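Refinishing a long wood table with an old waxy finish, where do I start?

Posted in Home Repair > Furniture and Wood
Asked by Mabli Gape

We bought a long wooden table from a school that was clearing out its old craft room. The sticker underneath says 1996 and Gallardo, which I assume is the maker. It is solid wood all the way through as far as I can tell (I looked at the end grain and at a screw hole underneath). The top is the problem. There is a coating on it that feels slightly greasy even after I wash it. If I scrape with a fingernail I get a gray-brown curl of something soft. Under that there seems to be a harder finish that has gone cloudy in patches, mostly at the two ends where people must have sat.

So far I have tried dish soap and warm water, then white vinegar and water, then a furniture cleaner from the grocery store. The soap did the most, but the greasy feel comes back when it dries. I also sanded one small spot on the underside with 120 grit and the paper clogged in a few seconds.

We want to eat at it every day. Two kids, a lot of spilled juice, hot plates now and then. I don't need it to look new. I do want it to be cleanable, and I'd like to keep the darker color if I can.

What I would like to know is what the soft layer is, whether I need a chemical stripper or can get by with sanding, and what to put on it afterward. I have a random orbital sander and a garage with a door that opens. Budget is $300 at the most, and I'd like to spend less. We are hoping to have it in the kitchen by the end of May.

3 answers

Martti Vainio
Member, Skurkanham

The soft layer is almost certainly paste wax or spray polish, put on over and over for years, with hand grease mixed in. Schools did that a lot. Your sandpaper clogged because wax melts from the friction and fills the grit. You can't sand wax off. You will go through a whole box of discs and push some of it into the wood.

Take the wax off first. Use odorless mineral spirits and a gray synthetic pad, the kind with no steel in it. Work in an area a couple of feet wide. Wet it, let it sit for a minute, scrub with the grain, and wipe it up right away with a clean cotton rag before it dries. Then change to a fresh part of the rag and wipe again. Most people stop after one pass. Do it at least twice, and keep going until a white rag comes up close to clean. Keep the garage door open and wear nitrile gloves. Lay the used rags out flat outdoors until they are fully dry. Do not ball them up in a trash can.

When the wax is gone, find out what the hard finish is. Pick a spot on the underside of the edge. Put a few drops of denatured alcohol on it and wait a couple of minutes. If it goes sticky it is shellac. If nothing happens, try lacquer thinner on a different spot. If that softens it, you have lacquer. If neither one does much, it is varnish or polyurethane. For a school table from that period I would expect lacquer or a varnish. The cloudy ends are probably moisture under the finish.

For a daily dining table I would take the top down to bare wood and leave the legs and apron alone after cleaning them. Strip the top with a citrus type gel, let it sit as long as the label says, and scrape with a plastic scraper with the corners rounded off. Rinse with whatever the label calls for. Wait a full day. Then sand 100, 150, 180 and stop there. Vacuum between grits. Going finer than 180 on the last pass can keep stain from taking evenly.

About the color. Some of that darkness is in the finish and some is in the wood, and you won't know how much until it is off. Wipe the bare wood with mineral spirits and look at it while it is wet. That is close to how it will look under a clear oil-based finish. If it is too pale, use a gel stain and test it underneath first.

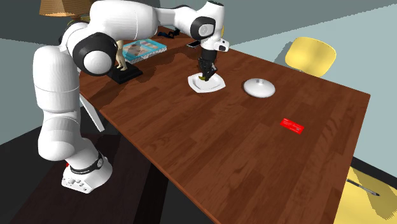 Image: table render

For the look, a long plain wood top with a white plate on it like the one in that picture is a fair reference. It's a computer rendering, so don't expect to match the color exactly. I like to settle on one reference picture before I open a can of stain, or else I keep changing my mind with the brush in my hand.

For the final coats, oil-based polyurethane in satin. Three thin coats, scuffed lightly with 320 between coats, with the overnight wait the can asks for. It will take juice. It will not take a pan straight off the stove, and no film finish will, so use trivets. Dry to the touch is not the same as cured. Give it a couple of weeks before you put a vinyl tablecloth on it, and longer if the room is cool.

One more thing. If you find paint anywhere on it, or if you think the sticker is wrong and it is a good deal older, buy a lead test before you sand.

Cost: stripper, spirits, discs, pads, gloves, and a quart of poly should come in well under your $300. The stripper is the expensive part.

Ye-rin Yang

I did nearly the same job on a table we got from a church hall and I'd say try the easy version first. After I got the wax off with mineral spirits the finish underneath was in better shape than I thought. It was only dull. I scuffed it by hand with 320, wiped it down, and put two coats of wipe-on poly over it. That was nine months ago and it is still fine. Took one weekend and I kept all the old color.

The risk is that if there is any wax left the new coat beads up and looks like fish eyes. Mine did that in one corner. I had to wipe that corner off while it was wet and clean it again, then it was OK. A coat of dewaxed shellac in between is supposed to prevent that. I didn't use one but I would next time.

I don't think this will fix your cloudy ends if the moisture is really under there. You could do a test at one end and see. If it looks bad you have only lost an afternoon and you can strip it like Martti says.

Also, ours was too long to turn over alone. Get someone to help, and put old blankets on the sawhorses.

Kaan Kozan

Brederex 604 hard wax oil. Two coats, buff it, done. You can fix a scratch later without redoing the whole top. You do have to get down to bare wood though, it won't go over old varnish.

Comments

Mabli Gape: Thank you all. I did the mineral spirits last night on one end and the rags came up brown four times before they started looking better. The greasy feel is gone there. Alcohol did nothing and lacquer thinner turned it gummy, so lacquer I guess. The cloudy part is still cloudy. I think I'm stripping the top.

Martti Vainio: Lacquer comes off easily with stripper, so that is good news. Do half the top at a time or it will dry out on you before you get to the far end. If it does dry, brush more on over it and wait again.

Mabli Gape: Kaan, how does the wax oil do with standing water? My youngest leaves a wet cup in the same place every day.

Kaan Kozan: Fine for an hour or so. Overnight you may get a ring. Mine came out with a little more oil on a rag.

Moushumi Hettiarachchi: Following this one, I have a bench with the same sticky feel. Does the gray pad scratch if there's carving on the legs?

Martti Vainio: Use an old toothbrush and spirits on the carving and keep the pad for the flat parts.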